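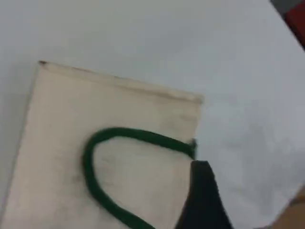

Wrist camera view, soft goods set: canvas tote with a green rope handle, gripper near the right end of the handle.

Plostgate Soft Goods Set: README and recording rules

This file covers how episodes in the Plostgate set are recorded, checked, labeled and released. It applies to both Vumley stations and to any outside group that sends us data to merge. If your station notes disagree with this file, follow this file and open an issue.

Last revised Mon 23 March. Rules marked (new) were not in the November version.

What is in the set

Single-arm tabletop handling of bags, cloths and other items that change shape when touched. Tasks are short: grasp a handle, lift, turn over, fold in half, move to a marked area. Each episode has wrist video, joint positions, gripper opening, a task sentence and a result label. Audio is not recorded.

The set has 42 task sentences. Do not write new ones at the station. Send a request first, so that two people don't end up with different wording for the same job.

Before recording

Wipe the table. Marks on a white surface show up in the video and stay in the same spot for a whole session, and a model can learn to use them as landmarks.

Keep the table clear of items that are not part of the task. Things past the table edge are allowed if they stay put for the full session. (new) If something in the background has to move, stop and start a new session number.

Set exposure by hand and leave it. Auto exposure drifts when the arm passes over a white table, and the same cloth then comes out gray in one episode and yellow in the next.

Check focus at grasp height. Slight blur is accepted. If you can't tell where a handle meets the bag, refocus.

Run the stop test on both the pendant and the wall button. Write the result in the session log even when it passes. A session with no stop test entry is not merged.

Placing the item

Drop or lay the item at a fresh angle each time. Don't square it to the table. Operators tend to straighten bags without noticing, and the first Baird batch had to be partly redone for this.

Handles may fall where they fall. A loop lying on top of the bag is fine, and so is one that runs out of the camera view, as long as some part of the handle is visible at the start.

Do not iron, stuff or clip items. Creases and light smudges are part of normal use. Replace an item when a seam opens or a handle comes loose, and give the new one its own item ID even if it is the same product.

Safety during episodes

Hands stay outside the taped line while the arm is enabled. This includes quick fixes to a slipping bag. Disable, fix, step back, enable.

Rope and strap handles can catch on a gripper finger. If one catches, open the gripper and stop. Do not pull free by raising the arm. Allow 3 tries per episode, then end it and label it as failed.

Loose sleeves, lanyards and scarves are not allowed at the station. Long hair is tied back.

There must be 2 trained people in the room for any session using the Cekton controller, which restarts motion from the last waypoint after a pause. One operates, the other stays within reach of the wall button.

Result labels

success: the end state matches the task sentence and the gripper has let go, unless the sentence says to hold.
partial: the item was grasped but the end state was not reached.
failed: no stable grasp, or the try limit was used up.
void: a person entered the area, the camera dropped out, or a stop was pressed.

Label from the full video. A single still is not enough to tell a grasp from a touch, especially on cloth. Don't guess from memory at the end of a shift.

Keep failed and partial episodes. Void episodes go in a separate folder and are left out of the release, but their logs are kept for the safety review.

Privacy

No faces, badges, screens or mail in view. Hands and forearms are allowed if the person has signed the form. If anything on this list shows up, void the episode and tell the data lead the same day.

Known problems

Lighting at station 2 is uneven across the table. White areas show compression noise in the older files. We have not tried to remove it.

Most bags in the set are pale. Results on dark cloth should be reported separately.

Gripper opening was logged in percent before November and in millimeters after. The units field is correct in all files, so read it and don't assume.

Changes to this file go through a pull request with one reviewer from each station.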